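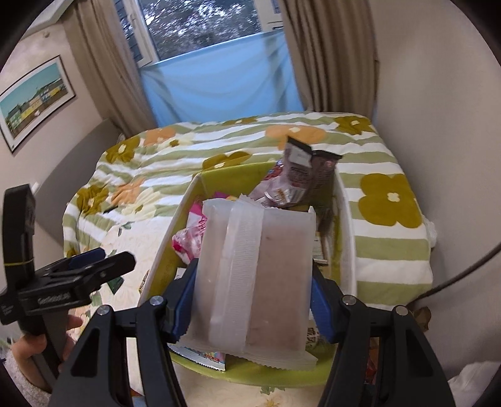

Speaker notes - "Who packs the box now?"
Atif Durrani, Waliseck
December 2020

Opening (do not read the slide, they can read it)

Good morning, and thank you for the invitation. My name is Atif Durrani. I worked on the packing floor of Waliseck before I worked in the office, so I will speak today from both sides.

We are a company of snack boxes. A customer orders a box, and we fill it with bars and small packets. Picking up a bar in a soft wrapper is easy for a hand. For a machine it was, for many years, too difficult. The wrapper moves, it shines, and the bar inside can break if you press too strong.

Ask the room: who has packed something by hand as a paid job? Wait for the hands.

Part 1 - What we had before

Before May we had 20 people on the packing line in each shift. One person filled a box from start to end. The work was standing work, with the same turn of the wrist all day. I don't want to make it more beautiful than it was. People had pain. But they talked to each other, and they knew the orders. When a list looked wrong, somebody stopped and asked.

Part 2 - What came in

We installed two packing cells from Okov. We call them by the names of the rooms, Tarar and Gurent. On the first day Tarar packed 617 boxes. After the summer it reached 939 in one shift. Here I pause, because managers like this number and write it down.

Then say: this number does not include the boxes that a person had to open again and repair. In the first weeks we did not count them. This was our mistake. The people who repaired the boxes felt that their work was invisible, and they were right.

Part 3 - What changed for the people

Now 10 people in a shift stay near the cells. The other 10 moved to receiving, to quality, and to customer returns. We did not dismiss anybody, but three left by their own decision, and I must say this also. One of them told me that she missed having the full box in her hands.

The new job is more quiet. You watch, you clear a jam, you refill the trays, you watch again. Some people like it very much. For others the day became longer, although the hours are the same. The wrist pain is less. The tired eyes are more.

Fouzia Orakzai, our shift lead, asked for one thing which was not in the plan: every worker changes place after two hours, between the cell and the hand table. We kept a hand table for gift orders and for mixed boxes. I was against it, because of the cost. Today I would fight to keep it.

(If time is short, skip to Part 4.)

Small story: the cell kept dropping one kind of bar. The engineer looked at the software for two days. A packer said the wrappers from the new supplier were more slippery, and she could feel it with her fingers. We changed the grip pads. Now a packer sits in each meeting with Okov.

Part 4 - What I ask from you

Count the repair work from the first day. Train people in paid hours. Tell them early which jobs will change, even when you don't know everything yet - they will hear it anyway in the break room.

Questions. Somebody will ask about wages. Answer: the cell operators got one grade more, the hand table did not, and we are still discussing it with them. Fouzia is in the second row and can answer too.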